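4. Length of incident messages and driver response

4.1 Material

The messages studied in this section were sent by the traffic desk in Ovberg to drivers on the ring road and on the two bridges towards Birkinness. We kept only messages about lane closures after a collision. Messages about planned road work, weather and sports events were left out, as drivers often know of these before they leave home. After this selection 353 messages remained, all of them from the month of June.

Each message was read by two coders, who worked separately. They marked if the message named the blocked lane, if it gave an expected clearing time, and if it offered another route. Where the coders did not agree, the message was discussed with Bittencourt, who had worked at the traffic desk and knew its abbreviations. 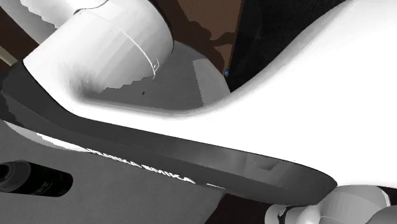

The desk does not follow a fixed form for its messages. Some begin with the name of the road, others with the type of vehicle, and a few with a request to be patient. This made the coding slower than we had planned. We decided to treat the first sentence as the headline, also in the cases where the writer had clearly not meant it so.

4.2 Detour choice at the Camargo exit

The Camargo exit is the last point where a driver can leave the ring road before the bridges. Counters are placed on the ramp and on the main lanes after it, so the share of drivers who leave can be read for every five minutes. We compared this share before and after each message. A message of 40 words or fewer was called short, and all others were called long.

Short messages were followed by a larger change in the share of leaving drivers. The effect was clear in the morning and weaker in the evening, when the ramp itself is often full and a driver who wishes to leave may not be able to do it. For messages sent at night we had too few cases and we do not report them.

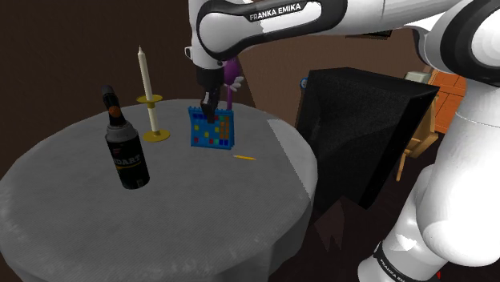

Figure 3. Simulated view of the arm and the round table.

A clearing time in the message worked against the detour. When drivers were told that the road would be open again in 20 minutes, most of them stayed, even if the detour through Pronberg was faster at that moment. It seems to us that a stated time is read as a promise. The desk does not mean it in this way, and in 55 of the cases the lane was opened later than the message had said.

4.3 Limits of the analysis

The counters cannot tell us who had received the message. Some drivers leave the ring road when they see brake lights ahead, and their behaviour would be the same without any message. We tried to reduce this problem by leaving out incidents less than one kilometre from the exit. 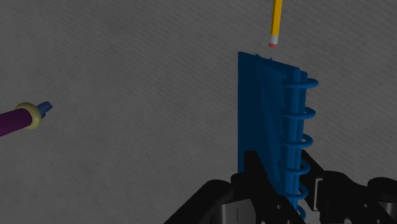

The Birkinness side of the bridges was harder to study, as its ramp counter was out of service for part of the month and we had to use the travel times of buses in its place. Buses have their own lane on the northern bridge, so the values are too low for ordinary traffic. The coarse detail of the bus records is a further weakness. In the simulated table view, a pencil and a blue ring-bound object can be told apart easily against the grey surface; two short stops of the same bus cannot be separated in our records. We have therefore used the Birkinness values only to check the direction of the effect, and they are not part of the main comparison.

Related articles
Bus lanes and bridge delays in Birkinness
Variable signs on the Ovberg ring road: driver opinions
Estimating clearing times after minor collisions
School traffic in Pronberg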